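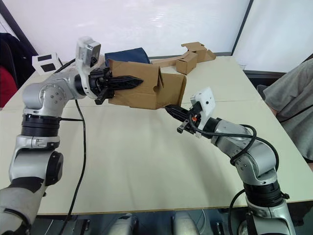 Two robot arms hold up an open cardboard box over a white tabletop.

Mollodham rental manager promises "one price" for guests, but the fine print still has fees

2/18/23

MOLLODHAM - The company that manages most of the vacation condos on the Mollodham waterfront says it is doing away with surprise charges. Guests may want to read the new booking terms before they celebrate.

Derarance, which handles rentals for 246 individually owned units in town, announced this week that every listing on its website will show a single nightly price with cleaning, linens and parking included. The change takes effect for stays booked from now on and will cover the summer season.

"What you see is what you pay," said Nathalie McIntyre, the company's director of guest services. "People told us they were tired of doing math at checkout."

The nightly prices went up on the same day. A one-bedroom unit at the Marach, the company's largest building, was listed in December for a four-night stay in July at $820, with the extra fees added at the last step. The same unit for the same dates is now listed at $1256. Derarance says the two numbers can't be compared, as the first left out the fees. It would not say what the fees on that booking would have come to.

Asked whether the average guest will pay less, more or the same under the new system, McIntyre said the goal was "clarity" and that prices move with demand. Asked again, she said the company had not worked out an average.

The new terms run to several pages, and some charges survive in them. Early check-in still costs extra. So does a second parking pass, even though the announcement describes parking as included. A "stay protection" charge appears near the end of the booking process with the box already checked. Guests can uncheck it, and the terms say so, four paragraphs down. Pool wristbands are free for the number of people named on the booking, and visitors for the day have to pay at the office.

The refund rules have changed as well. Cleaning used to be a separate charge and was returned in full when a guest canceled before arrival. Folded into the nightly rate, it now falls under the general cancellation policy, which keeps half of the total if the guest backs out inside of 30 days. The announcement does not mention this.

Owners have questions of their own. Natanael Medeiros, who owns a two-bedroom at the Marach and rents it out for most of the year, said he learned about the change from the website. His contract with Derarance gives the company a percentage of the nightly rate, and cleaning was always outside of that.

"If the cleaning money is in the rate now, are they taking their cut of the cleaning?" Medeiros said. "I asked in writing. I got a link to the press release."

McIntyre said owner statements will be "adjusted to reflect the new structure" and that owners will get a letter. She did not give a date for it.

Derarance made a similar promise nine years ago, when it dropped what was then called a resort fee at the Reuter Street buildings. A "facilities charge" appeared on bookings there the following spring. McIntyre, who was not with the company at the time, said she could not speak to that.

The town does not regulate how rental prices are advertised, apart from requiring that lodging tax be shown on the final receipt. Tax is not part of the new single price and will still be added at checkout.

The full booking terms are on the Derarance website, under a link at the bottom of each listing. Guests with stays already booked will be charged under the old terms.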